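Home | Routes | Rolling Stock | Reviews | Forum

Review: Zandonach Valley Route Add-On
By the Brarna Reviews Desk — June
3 min read

Zandonach Valley, the latest route from Votov, covers 39 miles of single-track mountain railroad between Ashour and the summit yard. It is supplied with two diesel locomotives, a set of ore hoppers and a printed driver's manual in the boxed edition.

Track laying is accurate and the grades are demanding. A loaded train of 900 tons requires careful use of the dynamic brake on the descent, and the signaling behaved correctly in every scenario tested.

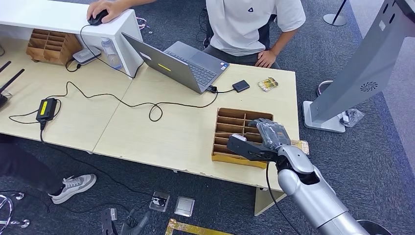 Scenery is more uneven. The forests are dense and convincing, but the Ashour freight house has been given less attention. Its interior is visible from the cab, and the shelving inside is a flat texture. A simple brown cardboard organizer with narrow slots, its front edge trimmed in yellow tape, has more depth than anything modeled there.

Performance was stable at medium settings — long consists in the summit yard caused brief pauses. The route is recommended to experienced drivers. Beginners may prefer to wait for the tutorial scenarios Votov has promised.

Previous review | Next review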